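Prornthorpe Shore Watch
29/05/2020

1/ The seabird ledges at Prornthorpe are busy again, so a thread on where to stand, what you might see and what we ask of people on the cliff path.

2/ Kittiwakes have been on the north face for weeks and most pairs are now sitting. Guillemots are packed in below them. Razorbills are harder to pick out, but try the cracks to the left of the big overhang.

3/ Puffins: yes, a few. They use the grassy slope above the Cloris stack and are mostly seen on the water in the evening. Please don't walk out on the slope to look for burrows. The turf is thin and it gives way.

4/ The lower path is closed from the steps to the old winch until the end of June. There was a rockfall over the winter and the council has put up a fence. The upper path is open all the way.

5/ Dogs on leads between the two gates, please. Skylarks and meadow pipits are nesting in the grass right beside the path, and last year we lost 4 nests on that stretch.

6/ Parking is the field by the chapel only. It holds 24 cars. If it's full, the lay-by on the Stivik road is a 600 metre walk and the verge is wide enough to keep off the tarmac.

7/ Boats and kayaks: stay 60 metres off the ledges. If birds start bobbing their heads or leaving the rock, you are too close – back off slowly and go round. 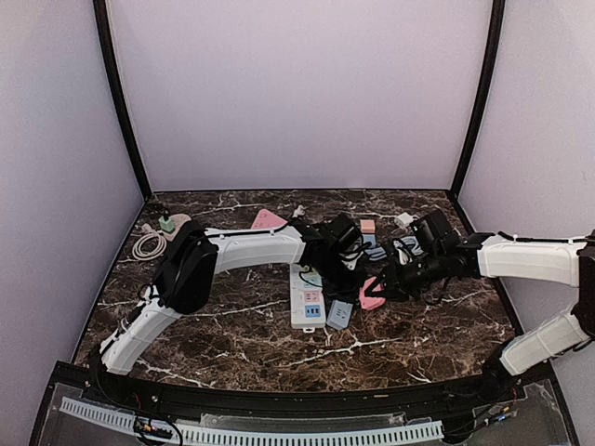 Two robot arms over a marbled tabletop.

8/ A few of you asked about the ringed gull on the harbour wall. We sent the ring details to Ní Bhriain, who keeps the local records. It was ringed as a chick further up the coast and has been seen here every spring since.

9/ If you find a bird on the beach that can't fly, leave it where it is and message us with the spot and the time. Young guillemots leave the ledges before they can fly, and the adult is often just offshore.

10/ Next count is in June, weather permitting. Results will go up on this account, same as last year.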